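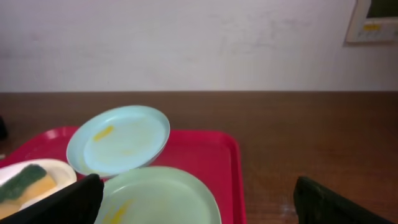
Can a Rope Be Unbreakable?

Look at the label on a rope in a store and you may see a big word: UNBREAKABLE. Should you believe it? I don't. Every rope breaks if you pull hard enough. The label just leaves out how hard.

So what is a rope?

Pull a bit of cotton string apart and you will find thin hairs. These are called fibers. One fiber snaps easily. Twist a lot of them together and you get a yarn. Twist yarns together and you get a strand. Twist strands together and you have a rope.

The twist matters. When you pull on a twisted yarn, the fibers squeeze against each other and grip. Short fibers, like cotton, would slide right apart without it.

Each twist usually goes the opposite way from the one before. The strand wants to unwind one way and the rope wants to unwind the other, so they hold each other in place.

How do they test it?

At the Karabulut rope works in Janurstead, a machine grabs both ends of a piece of rope and pulls until it goes bang. The tester, Recep Ateş, writes down the biggest pull. Say a new rope breaks at 1,000 pounds. Can you hang 1,000 pounds from it? No way! A careful maker might tell you to use it for 70 pounds or less.

Why so low? The test rope was new and had no knots in it. Your rope may be old. It may have been left in the sun, which weakens lots of plastics. It may have rubbed on a rock. And a knot bends the fibers sharply, so a rope with a knot in it can be a lot weaker than a straight one.

What about "stronger than steel"?

You will hear this one too. Ask: stronger than how much steel? Some plastic fibers really do beat steel if you compare pieces that weigh the same. Plastic is much lighter, so that piece of rope can be a lot fatter than the steel wire. The ad may be true – it just skips that part.

Try it

Cut 2 pieces of sewing thread the same length. Tie a knot in the middle of one. Pull each until it snaps (wrap the ends around pencils so they don't cut your fingers). Which one went first, and where? Do it 20 times before you trust your answer. One try could be luck.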